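Automated Route Inspection: Questions from Road Crews

Last updated 1/15/25

What is changing at the Ikthorpe depot?

Routine surface inspection on rural routes moves from two-person patrols to the Hakim system. Hakim records the road from a vehicle, sorts the images by condition, and places anything it cannot classify in a review queue. Repairs, signing, drainage and tree work are still done by crews.

Which roads are included?

Phase 2 covers the rural routes assigned to Ikthorpe. Town streets and bridges stay on the manual schedule until April at the earliest.

Does a person still look at the images?

Yes. The software assigns a grade to each road segment, and an inspector confirms or changes it. Segments with glare, haze or blur are flagged as low confidence and go to the front of the queue. A low-confidence flag is not a defect and does not create a work order.
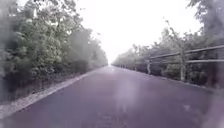 Inspectors should enter a grade only when the surface can be judged from the recording. If it can't, select "Reinspect" and add a short note. The segment goes on the next run, or to a crew already working nearby. Do not carry over the previous grade.

Will patrol jobs be cut?

No positions are being removed in Phase 2. Patrol staff move to review or to repair crews at their current pay grade. Review shifts are 6 hours at the screen — the remainder of the day is field checks.

What training is required?

Reviewers grade a set of 50 practice segments and go over the results with Lorena Sosa, inspection lead. Prior patrol experience does not replace the practice set. Hitetti, the system supplier, handles login and software questions during training.

Is the system used to monitor employees?

Review times are logged for scheduling. They are not used in performance evaluations. Audio is not recorded in the vehicle.

Who do I contact if a grade looks wrong?

File a correction in Biltano under form 1219 and include the segment number. Immediate hazards go to dispatch by radio, as before — do not wait for the review queue.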